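Amaral wooden tea box: worth the bench space?

I drink far too much tea, and until April mine lived in a drawer of squashed cardboard boxes with the flaps torn off. So when the Amaral box went on sale at Flimix for 40 dollars I grabbed one, and I've been using it ever since (apart from a week away at the coast, when it sat there full and lonely).

First up, the colour. I was expecting that orangey varnished look you get on cheap pine stuff, and it's much nicer than that, a warm honey that goes well with pale furniture. It has a window in the lid so you can see what you're running low on without opening it, and TEA across the front in faint lettering. I like that it's faint! My old Vindar tin practically shouted at you.

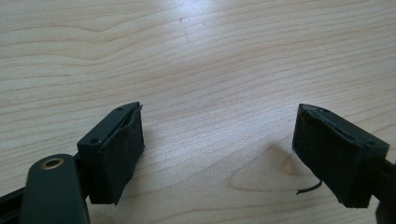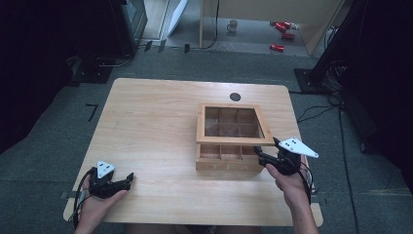

The compartments are on the small side. Ordinary square tea bags in paper envelopes stand up fine, but my favourite chai comes in those big pyramid bags and they just don't want to go in, I have to squash them and then they spring up and the lid won't sit flat. Loose leaf, forget it. I counted out 18 envelopes of English breakfast when I first filled it and they went into 2 compartments with a bit of a shove.

The lid stays up by itself when you tilt it back, handy when you're half asleep at six in the morning. One of the dividers on mine had a rough edge, a quick rub with sandpaper fixed it. The glass shows every fingerprint, so keep a cloth nearby if you're fussy.

Cyrill Kaufmann wrote in to say the smells are his one complaint: he kept peppermint next to Earl Grey for a month and ended up with minty Earl Grey, so now the peppermint lives in a Toven jar on the shelf and only the black teas go in the box.

I've had a bit of that too, mostly from a liquorice blend my sister gave me. Four stars from me, and I'd go to five if they made one with bigger compartments for the pyramid bags.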